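FOR IMMEDIATE RELEASE

Penner Releases Results of Household and Shop-Floor Chore Trials

Simulated test room gives a mixed answer on whether machines are ready for everyday tidying and sorting

BIRKUTVILLE, Mon 13 January -- Penner, a developer of test software for service and light-industrial robots, today released the results of its first full round of chore trials. The round covered 22 everyday tasks, from putting fruit in a bowl to sorting small parts into bins, and was run entirely in simulation. The company's short answer to the question it set out to study, whether machines can do household or shop-floor chores yet, is that they can do some of them, under supervision, when the work is laid out in a way that suits them.

The trials logged 412 complete attempts. An attempt counted as complete when the control software either declared the chore finished or reached the time limit of 15 minutes. Penner scored each one on the final position of every object, and on whether anything had been dropped, tipped or pushed out of reach along the way. A chore that ended correctly after a drop was recorded separately from a clean one.

"The question we hear most often from customers is a simple one," the company said in a statement. "They want to know if they can hand over the dishes, the laundry or the parts bench and walk away. Based on this round, our answer is that they can't walk away yet. They may be able to do something else in the same room."

What Was Tested

The chores were drawn up with two kinds of customer in mind. The household list included clearing a table, placing a mug upright on a shelf, returning food items to a container and closing a drawer. The shop-floor list included loading open baskets, moving cans between bins, laying flat parts on a mat and setting a finished item on an outgoing board. Several chores appeared on both lists with different objects.

All of the work took place in Penner's simulation package, Fliduscombe, which reproduces a work area, a single robot arm and a set of common objects. The same room serves for kitchen chores and for bench chores, with objects added, removed or moved between attempts. The control software was given a written instruction for each chore and had no advance knowledge of where the objects would be.
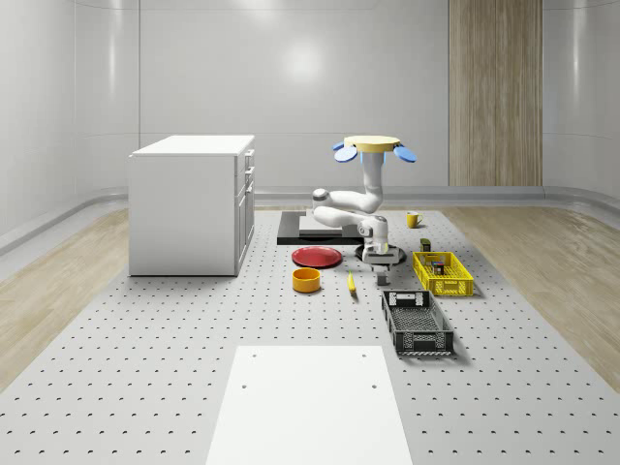

Simulated work area in Fliduscombe, with the arm at center and mixed household and bench objects set out on the perforated platform.

The company chose simulation for this round so that the same layout could be repeated exactly. In a physical test, a bowl that is put back a finger's width from its starting point can change the outcome, and resetting a table by hand takes time. In Fliduscombe the starting layout is stored and reloaded, and two versions of the control software can be compared on identical work.

Penner noted that a simulated result is not a promise about a real kitchen or a real bench. Friction, lighting, worn grippers and soft materials all behave differently outside the software. The company treats a failure in simulation as a strong warning and a success as permission to try the same chore on hardware.

What Worked

The most dependable results came from single rigid objects with plenty of open space around them. Picking up a bowl or a small can and moving it to a clear spot was handled well by the control software, and results held steady when the starting position changed. Lowering an item into an open basket was also dependable, provided the basket was empty at the start.

Instructions that named an object and a destination did better than general ones. "Put the banana in the bowl" produced a clean result far more often than "put the food away." The software handled the second kind of instruction slowly, and in a number of attempts it moved the right object and then moved it again.

Closing a drawer that was already partly open was another strong point. The arm does not need a precise grip for this chore, only contact with the drawer front and a steady push in the right direction.

What Did Not Work

Flat objects remain hard. A plate lying on a table gives a gripper very little to hold, and many attempts ended with the plate pushed some distance from where it began. People solve this by sliding the plate to the table edge or lifting the rim with a fingertip. The control software found the first method on occasion and did not find the second.

Mugs were better than plates but less reliable than bowls. The arm could usually take hold of a mug by its body. Chores that required it to be held by the handle, or set down with the handle facing a given way, failed often enough that Penner does not recommend them for hardware trials at this stage.

Crowding was the largest single source of trouble. When objects stood close together, the arm reached the correct one but disturbed its neighbors. Taking one can out of a basket without shifting the others was among the weakest chores on the shop-floor list. Baskets with open lattice sides caused a further problem, as the software sometimes misjudged which side of the wall an object was on.

Long chores also scored poorly. Clearing a table is a string of short chores, each of which may go well, but an early mistake tends to carry through to the end. The software rarely went back to correct an object it had already marked as done. Of the 22 chores in the round, 2 had no clean attempts at all: stacking flat plates and emptying a fully loaded basket one item at a time.

Home and Shop Compared

Penner expected the shop-floor chores to come out well ahead, on the grounds that a bench is more orderly than a kitchen table. The difference was smaller than expected. Bench work gained from fixed positions and repeated parts, then lost much of that gain through tighter placement rules. Setting an item down anywhere on a counter is acceptable in most homes. A part set down at an angle on an outgoing board may hold up the next step.

Speed was a concern in both settings. Even in clean attempts, the arm paused between movements while the software decided what to do next. For a household user this may be tolerable, particularly for chores done overnight or while the user is out, although the company does not consider unattended use suitable at present. For a shop, a slow arm has to be weighed against a person who can do the same sorting in a fraction of the time and who will notice when a bin is wrong.

The company's guidance for shops considering a trial is to start with one chore, one container type and one clear drop-off point. Wide spacing helps more than any change to the instruction wording. Containers should be emptied before they fill up, and flat items should be stored on edge or on a raised support wherever the process allows it.

For homes, Penner does not believe a general tidying machine is close enough to recommend. Narrow chores such as moving set items from a table to a basket are more realistic. Chores involving glass, knives, hot food or liquids were left out of the round, and the results should not be read as covering them.

Next Round

A second round is planned for April at the company's Dirkton site. It will repeat a selection of the present chores on a physical arm, using object layouts taken from the simulated trials. Results will be reported side by side so that customers can see where the two agree and where they part. The stacking and basket-emptying chores will be kept in, although Penner does not expect a large improvement on either by then.

The company is also adding cloth items to Fliduscombe. Folding and sorting laundry is the household chore customers ask about most, and it is absent from the first round for the plain reason that the package could not yet represent soft materials well. Towels will come first -- shirts and other garments have no date set.

Changes to scoring are under review as well. In the first round, an attempt that ended with the right object in the right place but a second object knocked over was listed as incomplete. Some shop customers have asked for a finer scale that takes account of what was knocked over and whether it matters to the job. Penner will publish any new scale before the April work begins and will rescore the first round under it.

Availability

The full task list, scoring rules and per-chore results are available on request to customers and to research groups. Stored layouts from the round can be loaded in the current version of Fliduscombe. Users of earlier versions will need to update before opening them.

About Penner

Penner develops simulation and test software for robots used in homes, workshops and light industry. The company has its main office in Birkutville and a hardware test site in Dirkton. Its Fliduscombe package is used to build, repeat and score manipulation tasks before they are tried on physical equipment.

Media Contact

Penner Press Office, Birkutville

Requests for the task list and results should be marked "Chore Trials" in the subject line.

###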